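밀라우, 사람이 직접 보여 주며 로봇을 가르치는 시연 도구 '고슬링' 공개

손으로 이끌거나 원격으로 조종한 동작을 그대로 학습 자료로… 시연 기록 852건도 함께 개방

로봇 교시 소프트웨어를 개발하는 밀라우(Milau)가 작업자의 시연을 기록하고 정리하는 도구 '고슬링(Gosling)'을 4월 공개한다. 고슬링은 로봇 팔을 손으로 잡고 움직이거나 떨어진 자리에서 조종 장치로 움직이는 동안의 관절 각도, 그리퍼 개폐, 작업 공간 영상을 하나의 시간축에 맞춰 저장한다. 코드를 한 줄도 쓰지 않은 사람이 자기가 가장 잘 아는 작업을 로봇에게 보여 줄 수 있도록 하자는 생각에서 출발했다.

밀라우는 이번 공개를 준비하면서 부품 제조사 프로테너(Protener), 교육용 로봇 실습실을 운영하는 플루섬(Plusum)과 손을 잡았다. 프로테너는 현장에서 자주 쓰는 집기와 끼우기 동작의 목록을 내놓았고, 플루섬은 실습실을 열어 시연을 모을 자리를 마련했다. 세 회사가 함께 모은 시연은 모두 852건이다. 참여한 조종자는 11명이며, 이 가운데 여섯 명은 로봇을 다뤄 본 경험이 전혀 없었다.

"처음 앉은 분이 오전 내내 블록 하나를 놓고 씨름하다가, 점심을 먹고 돌아와서는 손목 힘을 빼고 부드럽게 움직이기 시작합니다. 그 변화가 기록에 고스란히 남아 있어요. 저는 그런 시연을 볼 때가 제일 즐겁습니다." 고슬링 개발을 이끈 조이 쿠추코스(Zoi Koutsoukos)의 말이다. 그는 능숙한 사람의 매끈한 동작만 골라 담지 않은 것이 이번 자료의 큰 특징이라고 설명했다. 망설이다가 방향을 바꾼 동작, 잡았다가 놓고 다시 잡은 동작도 지우지 않고 표시만 붙여 남겼다.

시연 과제는 일부러 소박하게 골랐다. 블록 집기, 블록 옮기기, 상자 위에 올려놓기, 받침대 주변에서 물건 다루기처럼 누구나 설명 없이 알아듣는 일들이다. 그런데 로봇의 손끝으로 해 보면 생각보다 까다롭다. 두 손가락이 물체의 어느 면을 잡느냐에 따라 다음 동작이 달라지고, 놓는 높이가 조금만 어긋나도 물체가 기울어진다. 조종자가 어디에서 속도를 늦추는지, 접근 방향을 언제 정하는지가 모두 귀한 정보가 된다.

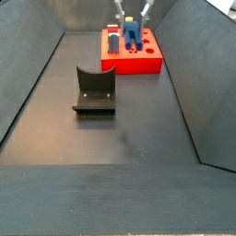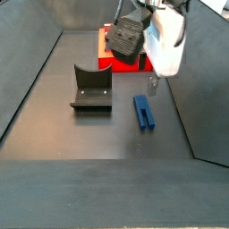
회색 벽으로 둘러싸인 작업 공간. 빨간 상자 모양 물체와 검은색 거치대, 파란색 블록을 두고 작업한다.

고슬링의 기록 방식은 두 가지다. '손 교시' 모드에서는 작업자가 로봇 팔을 직접 잡고 원하는 경로로 이끈다. 팔의 무게를 제어기가 보상해 주기 때문에 한 손으로도 움직일 수 있고, 물체에 닿는 순간의 느낌이 작업자에게 바로 전해진다. '원격 교시' 모드에서는 작업자가 떨어진 자리에서 조종 장치를 움직이고 로봇이 이를 따라간다. 사람의 손이 작업 공간에 들어가지 않으므로 카메라가 물체를 가리지 않고 담기에 좋다. 두 모드의 기록은 같은 형식으로 저장되어 한 과제를 섞어서 가르칠 수도 있다.

이번 버전에서 개발팀이 특히 공을 들인 부분은 되돌려 보기 화면이다. 시연을 마친 작업자는 방금 한 동작을 영상과 관절 그래프로 나란히 보면서 시작과 끝을 다듬고, '접근', '잡기', '이동', '놓기' 같은 구간 이름을 붙인다. 초기 시험판에서는 이 작업을 별도 프로그램에서 해야 했고, 조종자들이 가장 많이 불편을 이야기한 것도 바로 그 점이었다. 지금은 시연이 끝나면 같은 화면에서 바로 이어진다. 구간 이름은 한국어와 영어로 제공하며 사용자가 직접 추가할 수 있다.

플루섬의 실습실에서는 벌써 새로운 활용법이 나오고 있다. 수강생들이 같은 과제를 저마다의 방식으로 시연한 뒤 서로의 기록을 겹쳐 보는 수업이다. 위에서 곧장 내려와 잡는 사람이 있는가 하면, 옆으로 살짝 돌아 들어가 손가락을 맞추는 사람도 있다. 수강생들은 남의 기록을 보고 다시 조종석에 앉아 따라 해 보기도 하는데, 개발팀은 이 수업에서 나온 의견을 받아 기록 겹쳐 보기 기능을 정식 메뉴에 넣었다.

프로테너는 소량 다품종 라인에 고슬링을 시험 적용하고 있다. 부품이 바뀔 때마다 프로그램을 새로 짜던 공정에서, 라인 담당자가 직접 동작을 보여 주고 그 자리에서 결과를 확인하는 방식이다. 아직 시험 단계여서 적용 공정은 제한되어 있으며, 끼우기처럼 힘 조절이 중요한 작업은 충분한 시연을 더 모은 뒤 다루기로 했다.

공개되는 시연 기록에는 조종자의 이름이나 얼굴이 들어 있지 않다. 작업 공간을 향한 고정 카메라 영상과 로봇의 동작 값, 구간 이름, 과제 설명이 한 묶음으로 제공된다. 중간에 멈춘 시연도 따로 분류해 포함했다. 쿠추코스는 "잘 안 된 시연을 어떻게 쓸 수 있을지 저희도 아직 다 알지 못합니다. 그래서 더 많은 분이 열어 보고 이것저것 해 보셨으면 합니다"라고 말했다.

밀라우는 공개와 함께 초기 사용자 100팀을 모집한다. 대학 연구실, 직업 교육 기관, 중소 제조업체라면 규모와 상관없이 신청할 수 있다. 선정된 팀에는 설치 안내와 원격 상담을 제공하고, 플루섬 실습실에서 여는 조종 실습에도 초대한다. 실습은 오전 10시에 시작하며, 로봇을 처음 만지는 사람을 위한 자리와 기존 장비에 고슬링을 연결하려는 사람을 위한 자리를 나누어 진행한다. 신청할 때는 가르치고 싶은 작업을 짧게 적어 내면 된다.

다음 버전에는 두 팔 로봇 지원과 힘 센서 기록이 추가될 예정이다. 개발팀은 조종 장치의 미세한 떨림을 걸러 내는 기능도 시험하고 있으며, 초기 사용자에게 먼저 배포해 의견을 들을 계획이다.

밀라우 소개
밀라우는 사람의 시연을 바탕으로 로봇 동작을 만드는 소프트웨어를 개발한다. 손 교시와 원격 교시 도구, 시연 기록 관리 프로그램을 연구 기관과 제조업체에 공급하고 있다.

문의
밀라우 고슬링 개발팀, 조이 쿠추코스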